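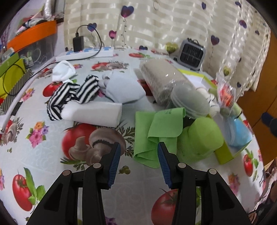

What is oilcloth?
Oilcloth is a fabric with a waterproof coating, used mainly to cover tables, shelves and counters. The name originally referred to cotton or linen treated with boiled linseed oil, and is now applied to most coated table coverings.

Composition

Traditional oilcloth was made by stretching closely woven cloth on a frame and brushing it with several coats of oil, each left to dry before the next. Modern versions usually consist of a woven or felted backing with a vinyl surface - a material that resists cracking and does not yellow as readily.

Patterns

Printed designs are common. Kitchen patterns often draw on food and garden subjects, among them tomatoes, mushrooms, olives, herbs and flowers, generally on a white or pale ground. Checks and plain colours are also sold.

Household use

An oilcloth-covered table commonly doubles as a work surface for folding socks, towels and cleaning cloths, or for sorting small articles before they are put away.

Care

The surface is wiped with a damp cloth and mild detergent. Hot pans and bleach may damage the coating. Oilcloth is stored rolled, as folding leaves permanent creases.

See also: Tablecloth; Linoleum; Household linen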